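Chapter 4
Hand Tools, Small Parts and the Working Surface

Learning outcomes

On completing this chapter, learners will be able to select a driver suited to a given fastener, prepare a table for light assembly, store hand tools in an open tray, and return a shared workspace to the condition in which it was found. The chapter should be read together with Chapter 3, which deals with fasteners, and with the tool register on page 31.

4.1 Introduction

A great deal of domestic repair is carried out on surfaces that were never intended for it. Kitchen tables, hall stands and the lids of chest freezers all serve as benches from time to time, and the training room is organised with this in mind. Learners in the Household Maintenance stream will find that most exercises in this unit can be completed on an ordinary table with one screwdriver and one tray.

The screwdriver is the tool most frequently signed out of the register and the one most frequently returned in poor condition. Its parts are the handle, the collar, the shaft and the tip. Brightly coloured handles are preferred for training purposes, as they are readily located among offcuts and packaging at the end of a session. A handle with moulded grip slots is easier to hold in a gloved hand than a smooth one, and learners with smaller hands should try several before settling on a size.

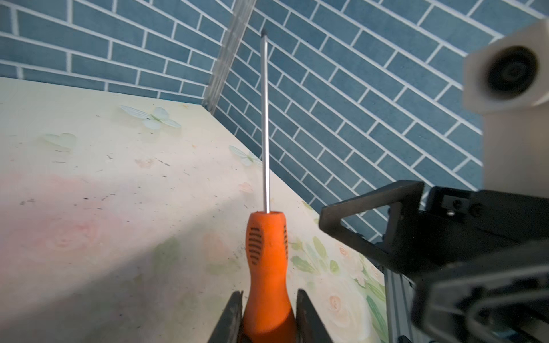
Why should the tip of a screwdriver be matched to the screw before any force is applied?

A tip that is too small bears on only part of the recess and tends to slip, damaging both the screw head and the work around it. One that is too large will not seat at all. The correct tip fills the recess with little sideways play and remains in place under light hand pressure.

4.2 Preparing the surface

Before work begins, the surface should be cleared and brushed. Grit left beneath a workpiece will scratch its underside, and dark specks are easily mistaken for dropped fittings, particularly on a printed covering. Patterned coverings are acceptable for the exercises in this chapter. Learners who find that a floral or figured print makes small screws hard to see may lay down a plain cloth or a sheet of card.

Marks and worn patches in the covering should be noted in the room book. They are not to be scrubbed with abrasive cream.

4.3 The parts tray

Each workspace is issued with a tray. Loose screws, washers and bits are placed in it as they are removed, and the tray is kept within reach but clear of the elbow. A tray placed towards the back of the table is less likely to be knocked to the floor. Strong colours are again an advantage. At the close of the session the contents are checked against the exercise sheet and the tray is emptied.

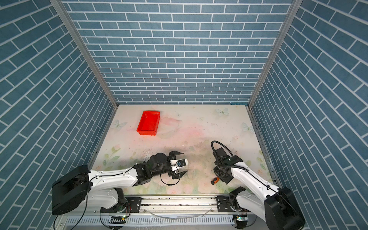
Where two learners share a table, a single tray is normally sufficient, provided that both agree on its position before starting. Kumiko Imai and Gervasio Navarrete, who prepared the original workshop notes for this unit, recommend that 15 minutes be set aside for clearing up. Tools are wiped, returned to the register and signed for by the learner who took them out.

Activity 4A is to be attempted before proceeding to Section 4.4.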